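How to check and tidy the pavement outside your property

Written for the Drendness residents' page by Ayantu Berhe

These notes cover the pavement along a road with grass on one side and a kerb on the other. Most of the outer streets in Vurkthorpe are laid out this way. The work takes a morning and needs no special tools.
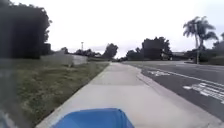
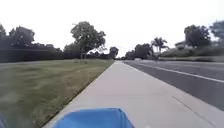 Concrete pavement between the grass and the road.

What you need

A stiff outdoor broom
A half-moon edging tool or an old spade
A hand weeder or a blunt kitchen knife
A bucket and a shovel
Gloves and a bright jacket

1. Walk the whole length first. Look for raised slabs, wide cracks and anything loose. Mark them with chalk and leave them alone. Repairs to the slabs are a job for the highways team.

2. Cut the grass edge. Stand on the pavement facing the grass and push the edging tool straight down where the turf meets the concrete. Move along in short steps and overlap each cut. Shake the soil off the strips you lift and put it back on any thin patches of turf.

3. Clear the joints. Pull weeds out by the root with the hand weeder. Do not dig deeper than 2 cm, or you may damage the filler in the joint.

4. Sweep from the grass side towards the middle, then along. Keep the sweepings out of the gutter. Shovel them up as you go.

5. Treat the stains. Mix washing soda with warm water, scrub, leave for 4 minutes and rinse with a little clean water. Old marks may need a second go. Fidoner paste also works on moss but should be kept off the grass.

Never step into the road to work on the kerb. Do the top of it from the pavement side and leave the face.

To report a damaged slab, ring the Belay depot on extension 673 and give the nearest house number. They normally mark it within 2 weeks. Green waste can go in the brown bin if most of the soil has been knocked off.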